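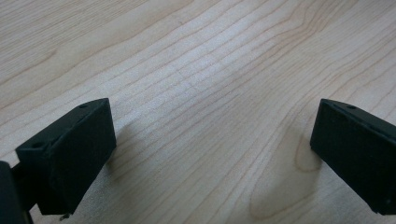

The pale timber top you'd be working at, wavy grain and all.

Home | Workshop | What's on | Work with us | Find us

Print this page | E-mail to a friend

Wanted: a Saturday person for our shared workshop (and a few willing table testers)

Hi, I'm Laiba Usmani, and I run Praltano, a little shared workshop where people come to fix, sand, glue and generally fuss over their furniture. We've got busier than I ever planned for (lovely problem!) and I need a second pair of hands on the weekend. If you like wood and you like people, please keep reading.

The job is one day a week, seven hours, with a proper lunch in the middle that I will nag you to take. You'd open up, get the tables wiped down, and then spend most of the day helping members with whatever they've dragged in. Last month that was a bedside cabinet with a drawer that only opened in dry weather, two stools, and a door somebody had bought the wrong size. You don't have to be a cabinetmaker. Fouzia Orakzai looks after the tricky repairs and she's very happy to be called over, so if you can tell which way the grain runs and you know not to sand across it, you're well on your way.

A fair bit of the work is looking after our own tables. I'm a bit silly about them, I'll admit. The pale tops have gorgeous grain, all loops and long wandering lines, and I could stare at it through a whole cup of tea. They get used, so they pick up the odd nick and scratch, and I don't mind that one bit. What I do mind is glue left to set overnight and mugs without a coaster. You'd be learning our routine of wiping, light sanding and oiling, and after a few weeks I'd hope you'd be grumbling about the mugs as well.

Pay is $49 an hour, casual, and that's the same rate everyone gets here, me included on the days I teach. You need to be 18 or over for the job, comfortable lifting one end of a table, and able to get here for an 8:30 start. Having your own apron would be nice but we've got spares (some of them are a terrible colour).

Now, the testers. We're trying three finishes side by side: Fabbri, which is an oil, Sallitz, which is a hard wax, and plain old soap, the way my aunt does hers. I'm after 19 people to take home a small board of each, use them in the kitchen as you normally would, and bring them back in August with a page of notes. Chop on them, spill on them, leave a wet glass on them if that's what happens at your place. It isn't paid, but you keep your favourite board and you get a free evening in the workshop. Messy households are very, very welcome.

For the job, send me a short note telling me who you are and the last thing you mended, even if it came apart again. A résumé is fine but I'll read the note first. For the boards, just give me your name, how many people you cook for, and whether you own a dishwasher (the boards mustn't go in it, so I want to know how tempted you'll be).

Both close on Saturday, June 27, 2026. Drop your note in at the counter or use the contact form, and mark it "Saturday job" or "boards" so it lands in the right pile. We're in the Vistach building, ground floor, through the green side door. The front one sticks, and yes, I know, we're a repair workshop. It's on the list.

Cheers,
Laiba

Contact | © Praltano | Back to top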